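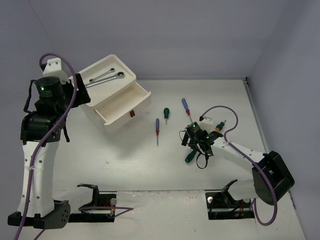
3.2 Salon sites and recruitment

Fieldwork was carried out in two hair and beauty salons, referred to here by their trading names with the owners' permission. Sevex is a street-front salon with eight styling chairs and a separate treatment room. Rasia is smaller, operates from the ground floor of a converted house, and takes most of its bookings by telephone. Both salons offer cutting, colouring, waxing and manicures, and both had changed their layout in the two years before the study.

Owners were first contacted by letter and then visited by the second author (Matubbar). Staff received a written summary of the project and could decline to be observed without giving a reason. Two stylists at Sevex did so, and their appointments were left out of all counts.

3.3 Appointment records

We obtained de-identified booking records from each salon covering January to June. After duplicate entries and staff training appointments were removed, 1087 appointments remained. Each record gave the service booked, the scheduled start, the time the client was marked as arrived and the time of payment. Arrival times at Rasia were entered by hand and were often rounded to the nearest quarter hour – we return to this in Section 5.

Waiting time was defined as the interval between the later of arrival or scheduled start and the beginning of the service. Where a client moved from one service to another in the same visit, such as from colour to a brow wax, the gap between services was treated as a second wait. Hrynyshyn (first author) coded these cases from the notes field. Colour processing time was not treated as waiting, although several clients described it that way when asked.

3.4 Client questionnaire

A one-page questionnaire was offered at the counter after payment. It asked clients to rate privacy, noise, seating comfort, lighting and temperature on a five-point scale, and to say whether they had felt rushed. We stopped collection at each site once 100 completed forms had been returned. The items on privacy and noise were adapted from the Eklund comfort inventory, with the wording changed to suit a salon. The word "cubicle" was replaced by "chair or room" after clients in the pilot found it confusing.

Open comments were grouped by topic. The largest group concerned conversations overheard from neighbouring chairs, followed by draughts from the front door. Men made up a minority of respondents at both salons and were more likely to leave the comments section blank.

3.5 Floor plans

Plans were drawn to scale from measurements taken outside trading hours, and sightlines from each chair to the entrance were marked using the Hollau method. A chair was classed as exposed if a person standing at the door could see the face of a seated client, either directly or in a mirror.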